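냅킨 항목

스투스타노의 대여 계약서에는 시험 기간이 21일로 적혀 있었다. 기간 안에 반납하면 위약금이 없고, 하루라도 넘기면 자동으로 연간 계약이 된다. 나는 터스트스테드 객실 식당의 비품 담당으로, 평가표를 채우는 일을 맡았다. 평가표는 10개 항목이었고 항목마다 20점 만점이었다.

제품명은 페너였다. 식탁 차림용 팔 하나, 손가락 두 개짜리 집게, 손목 카메라, 제어 상자, 전원선. 상자에 든 것은 그것이 전부였다. 설명서는 400쪽이었고 그중 절반이 안전 고지였다. 나는 첫날 밤에 안전 고지를 다 읽었다. 둘째 날에는 고정판의 볼트를 규정 토크로 조이고 수평을 맞췄다. 셋째 날에 전원을 넣었다.

1번 항목은 소음이었다. 식기세척기보다 조용했다. 18점.
2번 항목은 접시 배치였다. 접시 가장자리와 식탁 모서리의 간격이 매번 같았다. 19점.
3번 항목은 컵이었다. 손잡이가 없는 컵은 문제가 없었고, 손잡이가 있는 컵은 방향이 제각각이었다. 11점.

4번은 직물 취급이었다. 제조사 자료에는 '부드러운 소재 대응'이라고만 되어 있고 수치가 없었다. 나는 판매 창구에 전자우편으로 물었다. 두께 상한과 하한, 허용 중량, 주름의 정의. 이틀 뒤에 답이 왔다. 두께와 중량은 표로 정리되어 있었다. 주름의 정의는 없었다.

시험용 천은 새로 사지 않았다. 창고에 테르누토프 여객선 식당에서 넘겨받은 냅킨이 한 묶음 있었다. 파란 바탕에 베이지색 선으로 물고기를 그린 것으로, 배가 폐선된 뒤로 쓰인 적이 없었다. 나는 그 배의 식당에서 일곱 해를 일했다. 평가표에는 재직 이력을 적는 칸이 없다.

배에서는 물고기 머리가 손님의 왼쪽을 보게 놓았다. 꼬리는 접시 밑으로 들어간다. 파도가 있는 날에는 포크를 냅킨 위에 얹어 눌러 두었다. 규정집에는 없는 방식이었지만 전원이 그렇게 했다. 페너의 설정 화면에는 '무늬 방향'이라는 값이 있었고, 기본값은 '무시'였다. 나는 그것을 '왼쪽'으로 바꾸고 저장했다.

시험은 조식 영업이 끝난 뒤에 했다. 흰 바닥 위에 식기를 두고 시작 단추를 눌렀다. 제어 상자의 화면에 손목 카메라 영상이 떴다. 설명서에 따르면 시험자는 영상을 보면서 이상이 있을 때만 정지 단추에 손을 대야 한다. 나는 정지 단추에서 한 뼘 떨어진 곳에 손을 두었다.

화면 위쪽이 거의 다 파란색이 되었다. 선으로 그린 머리가 있고 그 안에 눈이 있었다. 꼬리는 오른쪽 위에서 흐릿하게 번졌다. 나는 기록 단추를 눌렀다. 보고서에는 동작마다 정지 화면을 한 장씩 붙이게 되어 있다.

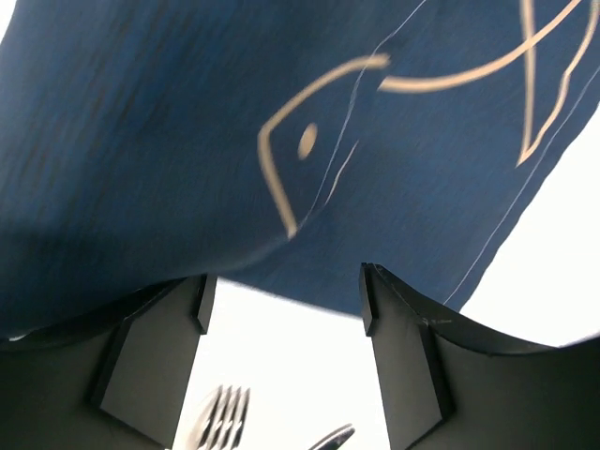
4번 항목, 직물 취급. 손목 카메라 화면. 집게 사이로 포크가 보인다.

천은 집게 위로 처져 있었다. 처짐의 허용치는 표에 있었으므로 나는 표를 찾아 해당 줄에 밑줄을 그었다. 그다음에 화면을 다시 보았다. 물고기의 눈은 점 하나다. 배에서 다림질을 할 때는 그 점부터 다렸다. 그래야 머리가 비뚤어지지 않는다고 선임이 가르쳤고, 나도 후임에게 그렇게 가르쳤다. 근거는 확인한 적이 없다.

동작 완료음이 울리고 팔이 대기 위치로 돌아갔다. 나는 자를 들고 식탁으로 갔다. 머리는 왼쪽을 보고 있었다. 가장자리는 식탁 모서리와 나란하지 않았고, 편차는 허용치 안이었다. 주름은 하나였다. 정의가 없으므로 감점할 수 없었다.

포크는 냅킨 옆에 있었다. 설정 화면을 끝까지 내려 보았으나 포크를 천 위에 얹는 값은 없었다. 나는 손으로 포크를 들어 냅킨 위에 놓았다. 건물은 흔들리지 않았다.

4번 항목에 14점을 적고 비고란에 한 줄을 썼다. '포크 위치 변경 불가. 육상에서는 문제없음.' 그러고는 5번 항목의 유리잔을 가지러 창고로 갔다.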